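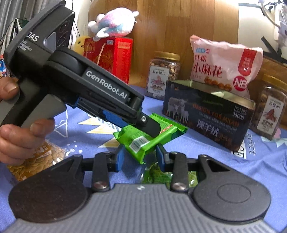 green packet, green mesh bag. snack drawer update, because a few of you asked

Right, so this is the thread about the snack drawer budget I promised in September and then forgot about. Settle in, it's a long one.

Background for the new people: I started writing down every single thing I bought to eat between meals. Not groceries, not dinners out. Just the little stuff. Servo on the way home, the vending machine at work, the "ooh what's that" aisle at the Asian grocer.

First month: $215. On SNACKS. For one adult! I sat in the car and added it up twice.

The worst bit is I couldn't have told you what most of it tasted like. Half of it was eaten standing up at the kitchen bench at 4pm while I waited for the kettle.

Anyway my neighbour Yufang Su, who has three teenagers and therefore knows everything about feeding people, told me to stop buying single packets and pick one drawer. When the drawer's full, you don't shop. When it's empty, you go once. The drawer is the budget.

I picked the second drawer down, which used to hold takeaway menus and dead batteries. Bye menus.

Rules I ended up with:
one big shop a month
nothing over $6 a packet
at least one thing I've never tried before
nuts don't count (they do count, but I'm ignoring it)

The never-tried-before rule is the best one by a mile. I've had some shockers. There was a plum thing that was so salty my eyes watered and I had to go and stand outside. But I've also found the sour cream lentil chips from Vollthorpe, which I'd now fight someone for.

Somebody asked about the corner shop on Hulard Street. Yes it's still open, yes he still has the fancy wafers up the back next to the mop heads, no I don't know why they're next to the mop heads.

The Šimek bakery does bags of broken biscuits too if you get in before nine. They're the same biscuits! They're just in bits! I take a container and feel very smug on the tram.

OK, numbers. Second month was $90. Third was a bit over that, but I had my sister's kids for a week and they went through the drawer like locusts, colour me unsurprised.

I've also been putting the difference in a separate account, plus whatever I'd normally have spent on lunches when I remember to bring leftovers. Checked it this morning with my coffee and it's at $1,772. I did a small lap of the lounge room.

The goal is $2,000, which gets me the train up to Vascombe and a few nights in the place with the bath on the deck. I've had that tab open on my phone since last winter.

Things that didn't work, for balance: hiding stuff from myself (I know where I put it, I'm me). Making my own muesli bars (gravel). Going cold turkey, which lasted until about 3:30 in the arvo and ended in a servo sausage roll the size of my forearm.

Also I tried one of those budgeting apps and it kept filing everything under "entertainment" - rude, but fair.

If you're going to try it, measure your drawer first. A mate used the deep pot drawer and reckons she's spending more than before.

Next shop is this weekend and I need a new never-tried. Savoury please, not plum. Leave your suggestions under this one and I'll report back on whichever I can find.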